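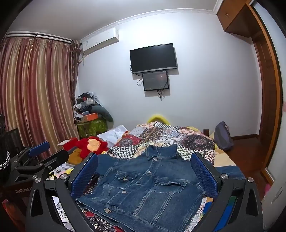

Can a machine fold a jacket yet? A thread

Search posts, people, tags

1/ Francine Bouchard asked me this over tea and I said "oh, ages off". Then I went and read up on it for most of June, so now you all have to hear about it!

2/ Towels are pretty much sorted, if you're patient. Flat, square, no opinions. A denim jacket is another matter (collar, cuffs, stiff seams, metal buttons, two sleeves that both want to go somewhere else).

3/ I timed myself at the kitchen table: 19 seconds, and that was with a cuppa on the go. Shoaib Mohmand took nearly twice that and his looked like a parcel. 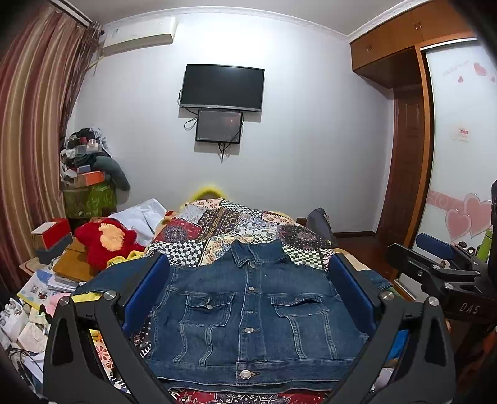

4/ My own order goes: button it, flip it face down, sleeves in, then fold up from the hem. Easy to say. Try telling something with two fingers how hard to tug a sleeve before the whole jacket slides off with it.

We use cookies to improve your experience. Accept all | Manage settings

5/ And patterned bedding must be a pain for anything working by sight. Where does the quilt stop and the washing start? I struggle with that before breakfast.

6/ Would I pay £500 for one that did jackets and nothing else? Tempting, with the ironing pile I've got. Ask me again when it can do a fitted sheet.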